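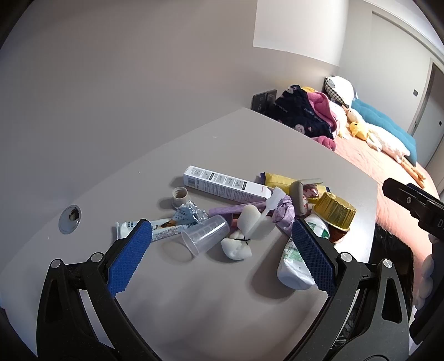
Graham Stockdale wrote after the October session that demonstrations collected by hand say little about a robot arm, because a person corrects a poor grasp without noticing.

21 December 2020
By Remedios Sebastian, Villanueva Institute

Opening. Thank the hosts. Read Dr. Stockdale's objection in full, then state the question: can a policy trained only on hand-held gripper recordings pick single items out of household clutter?

Method. The Nulport set holds 1604 recordings made in furnished rooms. Operators received no script for the order of picks. Thin packets, tubes and clear plastic were kept in the set, although depth estimates on them are poor. Corrected grasps were labeled and kept as well. Pause for questions on labeling.

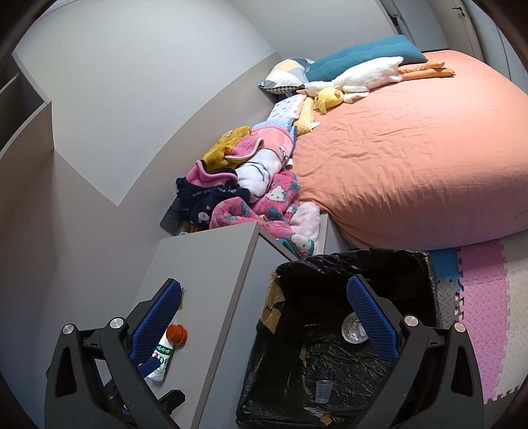
Slide 2. Small bottle on the cabinet top; measuring cup in the lined box.

Result. Of the recordings, 131 were held out. The policy chose the same first item as the operator in 112 of them. Stress that the figure concerns choice of item only. Arm trials at Etcombe are still under way and will be reported separately.

Reply to the objection. Removing the corrected grasps made the policy worse on soft packaging. We therefore regard them as useful data. Concede that wrist speed remains unmatched between operator and arm.

Related items
Enora: Labeling Guide for Corrected Grasps
Nulport Data Set: Release Notes
Etcombe Arm Trials: Protocol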